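Skutis, or how long can a man look at a harbour

I went into Skutis wanting to like it, which is probably the wrong way to go into anything that has been called "hypnotic" on its own poster. It was the 7 o'clock session, second row from the back, and I'd guess the theatre was a third full. By the end it was a bit less than that.

For anyone who hasn't been following along, this is the new one from the director of Stalano, which I reviewed here when it came out and which I still think is half of a very good movie. Skutis takes place over a single winter in a fishing town. A retired customs officer named Jeon gets a letter saying his brother's boat has been found, and he spends the rest of the film deciding whether to go and look at it. You could write the whole plot on the back of the ticket.

I don't mind slow. I've sat through slower, some of it twice. What I mind is being told that slow means deep. There is a shot of the harbour early on that goes on for roughly five minutes, and the couple beside me started whispering about parking. I'd read beforehand that this shot is the key to the entire film. Maybe so, but nothing that comes later made me think differently about it, and I did try.

The part I keep hearing praised is the flashback to 1754, with the shipwreck and the monk. I have my doubts. It looks expensive, the colours are gorgeous, and as far as I can tell it has been dropped in from another script. The monk says the same line the brother says on the phone, so we're meant to gasp at the echo. I heard someone a few rows down go "oh," but it could have been about his popcorn.

Now, the good stuff. The lead is terrific. There's a dinner with his daughter where he keeps moving the salt around and can't bring himself to mention the letter, and I'd trade every minute of fog for another one like it. She's great too, and gets maybe four scenes. The sound is also very good – you can hear the ice on the ropes – and whoever decided to leave out music in the last half hour has my thanks. 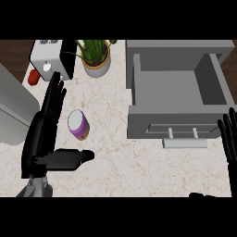 Young-sook Maeng wrote to me after I posted my first grumpy paragraph on the weekend, and she thinks I've got the flashback backwards. Her reading is that Jeon is making it up, that he read about the wreck at work years ago and has put his brother into it, so of course the monk sounds like him. It's a neat idea. I went back over what I could remember and I couldn't find a thing that rules it out, though I couldn't find much that rules it in either. She has seen it twice, for what that's worth, and liked it better the second time.

I'm not sure I'll be doing that. If it turns up at home I might skip to the dinner and watch from there. The ending I'll leave alone, except to say that he does make up his mind, and that the credits started while I was still looking for my other glove.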